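Housekeeping Skills, Unit 6: Clearing and Wiping the Family Table
Course tutor: Kirstin Munro
Shares 19 | Comments 6

In this unit we work at the table where people eat and also fold their clothes. In many homes it is the same table, so the order of work is important.

First, bring the clothes away. Fold each garment on a dry surface, with the sleeves to the inside, and smooth the wrinkles with a flat hand. Then look at what remains — tissues, remote control, small packets — and decide what has its place there.

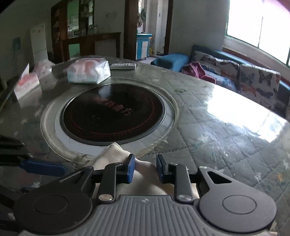
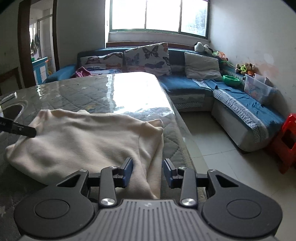 For glass, use a damp cloth and after it a dry one. Wipe from the far side toward yourself. If a burner is built in, switch it off and wait until it is cool before you touch the ring, where grease collects most. Crumbs must be picked up before wiping, otherwise they only travel.

Ross Baxter asked in the March class if vinegar is allowed. Yes for plain glass, but read first the instructions of your burner.

Homework: do the same table on two evenings and write down your order of work. Bring the notes to the Rankin room.

Comments (6)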